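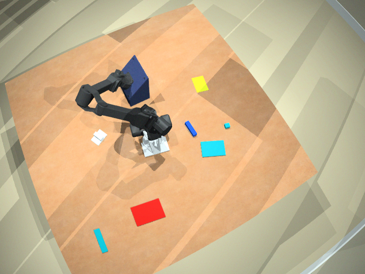
Search reviews, guides, suppliers Go

September
By Sudheer Chettiar

Jivomgate: two months with a robot arm that can't break anything

At Andow we pack sample boxes of tiles for people redoing their bathrooms. It is picking up a square thing and putting it down somewhere else, for eight hours, with a radio. When the owners decided an arm could do part of it, they bought Jivomgate first, so that we could try out the job on a screen before a real machine arrived to do it badly in person.

You get a virtual room, a bench, an arm and some blocks and flat squares to move about. You tell the arm where to go and it goes, or it folds itself up like a deckchair. Our licence was £875 for the year, and it covers 2 seats. The second one went to our supervisor, who has opened the program once and asked where the spreadsheets were.

Setting up took most of an afternoon. The manual runs to 63 pages and is fond of the word "simply". Moving the arm by hand is easy enough once you stop trying to drag it by the fingers. Saving a sequence of moves is less easy, and the button for it sits next to the one that clears the bench. I have now cleared the bench more often than I have cleared my own at work.

What it does well is reach. On paper our layout looked fine. On the screen, the elbow wanted to be exactly where Rankin, the firm that did our shelving, had put the shelving. Finding that out for the price of a licence felt like a bargain, and we've since shifted the whole row along.

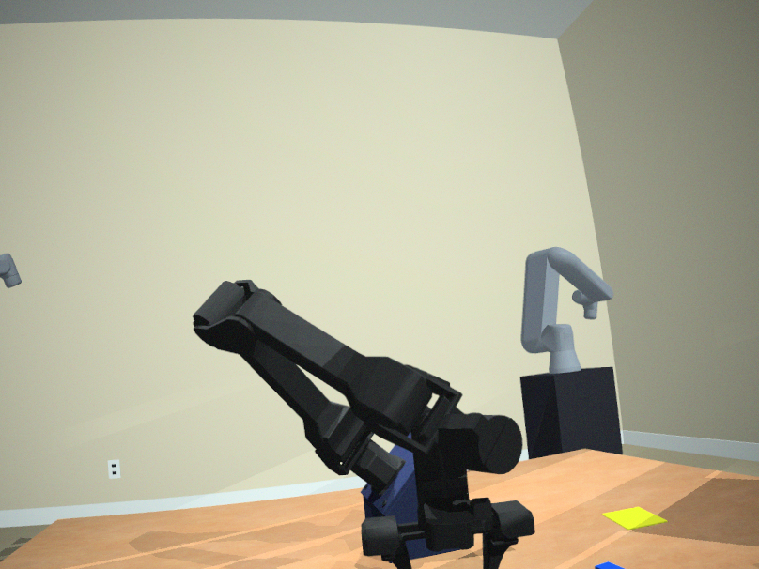 Jivomgate's gripper over the bench, with the yellow square to its right and a second arm on the pedestal behind.

The lighting is better than it needs to be. Shadows fall across the bench in great slabs, and there is a socket on the back wall, which is one more than we have at my end of the packing room. I'd swap the lot for squares that chip. Ours do, and half the skill of the job is feeling that a corner has gone before you see it. I asked the support desk how to add this and was sent a link to the manual.

As for the work, it has changed before the arm has even turned up. I used to pack over 200 boxes on a good day. Now I spend the mornings packing and the afternoons teaching a picture of a robot to pack, at the same hourly rate, which I have raised. The others come and stand behind me at tea break to watch it miss. They are friendlier about it than they were in spring, when the word going about was redundancies. We've been told in writing that hours stay as they are until next year. I've kept the letter.

I also tried Ivham, which is cheaper and runs on an older computer. It was quicker to learn, but it let the arm pass straight through the table without comment, and I'd rather be told.

Buy Jivomgate if you have a layout to check and somebody patient to check it. Put the patient person's name on the rota and pay them for it. If you only want to know whether a robot will fit in the corner, a tape measure is still very good.

Three stars. It would be four if they moved that button.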